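How do I get the coffee smell out of a steel-lined travel mug?

Asked by Shirley Fairclough in Kitchen & Cleaning

Hello all, I hope somebody can help me before I give up and buy another one. My daughter gave me a light grey mug with a handle and a shiny metal rim, and I have used it nearly every morning since April. I love it dearly, but now everything I put in it tastes of old coffee, even plain water! I have tried dish soap and a soak overnight with a little vinegar, and it came out smelling of coffee and vinegar. I drink tea in the afternoons and would like it to taste like tea.

2 answers

Wanpen Wiriya
Oh, I feel for you, I had this with a mug I took to work for years. Baking soda is what finally did it for me. Put 3 teaspoons in the mug, fill it nearly to the top with hot water from the kettle, give it a gentle stir and leave it for 90 minutes with the lid off. Then go around the inside with a soft bottle brush and rinse it more times than you think you need to.

Please don't skip the rim. Mine is much the same sort as yours – pale grey outside, with a handle and a bright metal ring at the mouth – and the smell was hiding right where the metal meets the outer part. I used an old toothbrush there and was a bit ashamed of what came out.
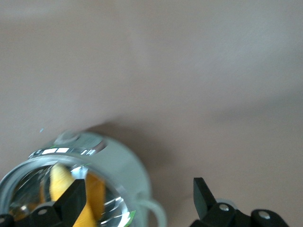

Photo: Wanpen Wiriya

If you have a lid with a rubber seal, pull the seal out and give it the same soak in a bowl. I ignored mine for months and kept blaming the mug. Let everything dry separately overnight, and don't put the lid back on while there is any damp inside or you'll be starting over. No steel wool on the metal, either, it scratches so easily. I do the soak every couple of weeks now and my jasmine tea tastes lovely again.

Derek Furnival
denture tablet, hot water, 10 minutes. rinse well. works on my old Pomen flask, never tried it on a mug with a handle but cant see why it would matter

Comment from Shirley Fairclough
Thank you both so much! I never knew the seal came out – I had to use a butter knife and, well, it was not pretty under there. Soaking it all now.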